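# Belelham: Promi-Posts und was die Fans daraus machen

Willkommen, schön, dass ihr hergefunden habt! Belelham ist eine Textsammlung für alle, die sich dafür interessieren, wie Fans reagieren, wenn Rapperinnen, Sänger oder andere Leute aus dem Musikgeschäft am Wochenende mal eben etwas ins Netz schreiben und der Ton danach kippt. Angefangen hat das Ganze als Notizdatei auf meinem alten Laptop, und irgendwann war die Datei so lang, dass ich sie selbst nicht mehr öffnen mochte.

Stand: Samstag, 14. März 2026

## Was drin ist

Die Sammlung umfasst 2693 Kommentare zu 84 Beiträgen, alle auf Deutsch oder in dieser herrlichen Mischung aus Deutsch und Englisch, die man unter Musikvideos so findet. Jeder Kommentar hat ein Feld `text`, ein Feld `beitrag_id` und ein Feld `ton`. Beim Ton unterscheiden wir zwischen `zustimmung`, `spott`, `aerger`, `nachfrage` und `sonstiges`. Letzteres ist leider ziemlich gut gefüllt, weil Leute unter jedem Beitrag fragen, wann das nächste Album kommt (ich verstehe sie ja!).

Die Dateien liegen in zwei Ordnern:

- `roh/` enthält die Kommentare ohne Tonangabe, nur um Namen und Links bereinigt
- `fertig/` enthält dieselben Kommentare mit Tonangabe

Eingelesen wird alles als CSV, Trennzeichen ist das Semikolon, Kodierung UTF-8. Wer mit Excel arbeitet, sollte beim Import kurz hinschauen, sonst werden die Emojis zu Fragezeichen und der halbe Spott ist weg.

## Wie die Tonangaben entstanden sind

Gelesen haben Fouzia Zaidi und ich, jeder für sich, und danach haben wir verglichen. Bei Ärger waren wir uns fast immer einig. Beim Spott wurde es länger, denn ein »König, ehrlich« kann unter einem verunglückten Post alles Mögliche heißen, und wir haben an manchen Abenden über drei Wörter mehr geredet als über den ganzen Rest. Im Zweifel steht in der Spalte `ton_2` die zweite Lesart.
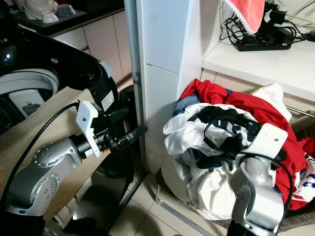
Arif Sutanto findet die Trennung zwischen Spott und Ärger zu grob: Wer sich über einen Post lustig macht, sei oft trotzdem Fan und kaufe am nächsten Tag die Konzertkarte, und das gehe in unseren Kategorien völlig unter. Er wünscht sich eine eigene Spalte für liebevolles Aufziehen.

Da ist was dran, und für Version 2 im Juni steht es auf der Liste. Bis dahin bitte `spott` nicht automatisch als Ablehnung lesen, auch wenn es in einer Grafik so schön eindeutig aussähe.

## Was fehlt

Gelöschte Kommentare haben wir nicht wiederhergestellt und auch nicht nachgetragen. Die ersten Stunden nach einem Post sind deshalb dünner vertreten, als sie es vermutlich waren. Außerdem stammt sehr viel aus dem Hip-Hop, Schlager kommt kaum vor. Wer da gute Quellen kennt, möge sich bitte, bitte melden!

## Nutzung

Für Unterricht, Seminararbeiten und private Basteleien gern. Bitte keine Rückschlüsse auf einzelne Schreibende versuchen. Fehler am liebsten mit der `beitrag_id` melden, dann finde ich die Stelle schneller wieder.

2 Kommentare · Teilen · Merken

Diese Seite verwendet Cookies. Mit der weiteren Nutzung stimmst du dem zu. Einstellungen | Akzeptieren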